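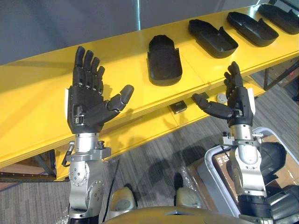 3. What we found at the packing site

Our group spent four mornings in May at Budora, a firm in Tiltesmont that prepares parts trays for other factories. The company has started using a two-armed robot, known to the staff as Tak, at one of its benches. We wanted to know what this had changed for the people who work there.

Before the robot came, each person on the early shift handled 587 trays on a normal day. The job was to pick up a tray, check it and set it down facing the right way. Several workers told us the lifting was easy but the repetition was hard on the wrists - two had asked to be moved because of it. 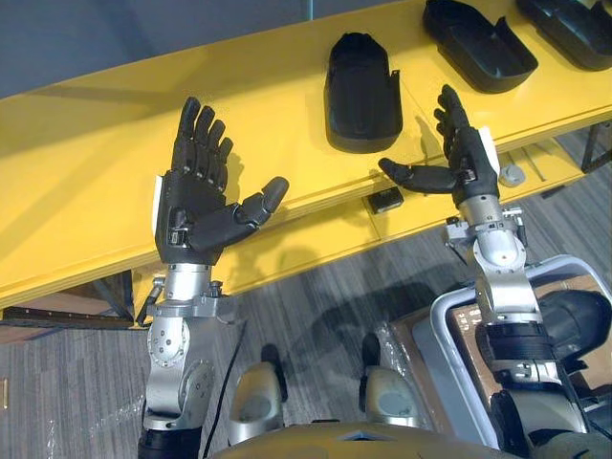 The robot now takes 30 per cent of the trays. The rest are still done by hand, and people at the other benches said their pace had not dropped. What has changed is the kind of work. One person per shift now looks after the robot, and that role came with a short course run by the supplier, Rokelent.

We gave out a questionnaire and got 58 replies. Most people were content with the robot itself. The complaints were about the rota, as only trained staff can take the robot shift and it is paid at a higher rate. Older workers were less likely to have applied for the course - we did not ask why, and should have done.

Section 4 looks at the training and who was offered it.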